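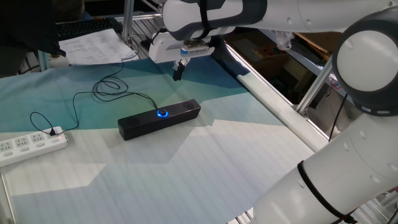 Fig. 6.1 Bar speaker with central rotary control, indicator ring lit.

Chapter 6
Single-Knob Controls on Desktop Audio Equipment

6.1 Scope

The previous chapter dealt with controls that have one function and one range: the toggle switch, the slide potentiometer, the momentary push button. The present chapter covers the rotary control on small powered loudspeakers, where a single knob may have to serve for power, level and input selection. The bar speaker is used throughout because its shape leaves little room for anything else. Drivers occupy the two ends of the enclosure, and the control is commonly placed between them.

The treatment is limited to units intended for a desk or shelf. Wall-mounted and floor-standing products are covered in Chapter 9. Amplifier design is outside the scope of this book except where it affects the behaviour of the control.

6.2 Terms

Knob: the part the user grips or presses.
Encoder: the component beneath the knob that reports rotation. It has no end stops.
Potentiometer: a variable resistance with a fixed angle of travel.
Detent: a mechanical position at which the knob tends to rest.
Indicator ring: an illuminated band around the knob, used to report state.

Readers should note that "volume control" is used in some product literature for the knob and in other literature for the circuit. In this book it means the circuit.
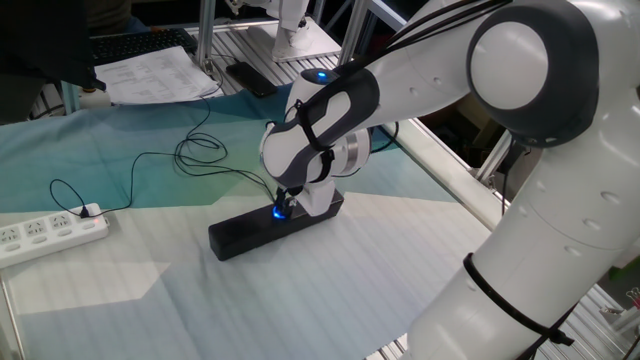

6.3 Siting the Control

A control on the top face is operated from above, with the force directed into the desk. A control on the front face is pushed away from the user, and a light enclosure will slide unless its feet grip the surface. The effect is worse on cloth. For this reason the push force of a front-mounted switch should be measured on the finished unit, standing on the surface for which it is intended, and not on the bench jig.

A central knob suits left-handed and right-handed users equally. It also makes the enclosure longer for a given driver size. The Rullow exercise at the end of this chapter asks the reader to calculate the penalty for an enclosure 600 mm long with a knob 30 mm in diameter.

Cable exit must be settled at the same stage. A stiff lead can turn a short enclosure on its feet, and slack left on the desk tends to find its way to the side where the hand approaches. The lead should be dressed before any trial with users begins. Trial reports should also state the cable length, the type of feet and the desk covering.

6.4 The Indicator Ring

An illuminated ring can report that the unit is powered, that an input has been selected, or that a limit of travel has been reached. It should not be asked to report all of these by colour alone. In the Fleto trials, a single blue ring was used for power, and brightness was varied to show level.

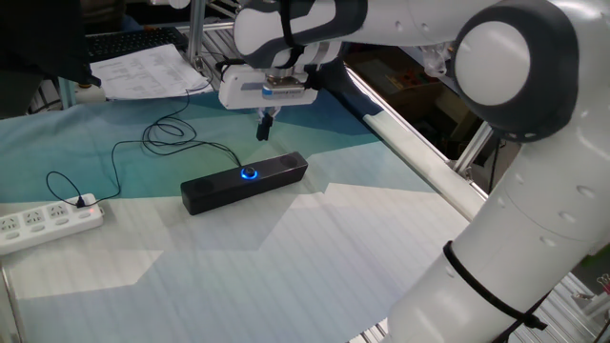

Boonyarit objected to this arrangement in a written comment on the draft, arguing that brightness is a poor measure of level because the user has nothing to compare it with, and that the same ring looks dim by a window and harsh at night. The comment recommended a stepped display with a dark gap at the lower limit.

The objection is accepted in part. Brightness is adequate where the user needs only to know that the setting has changed. Where the setting must be read at a glance, a segmented ring is preferred. Exercise 6.4 compares the two.

6.5 Rotation and Press

Where one knob both turns and presses, the two actions must be kept apart. A press that disturbs the rotary position will alter the level as the unit is switched off, and the fault is then noticed only at the next use.
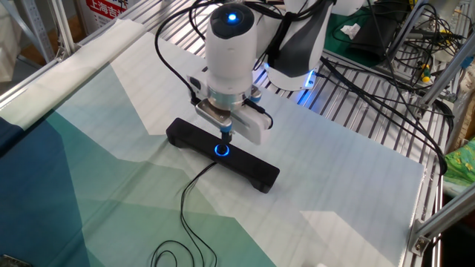 The usual remedy is to ignore rotation for a short interval after the switch closes. In the Stidari test record, 695 presses were logged and 199 of them were accompanied by unwanted rotation of at least one step. Most occurred when the force was applied near the rim of the knob. A slightly dished cap brings the fingertip towards the centre and should be tried before any change is made to the firmware.

The construction of the encoder itself is taken up in 6.6.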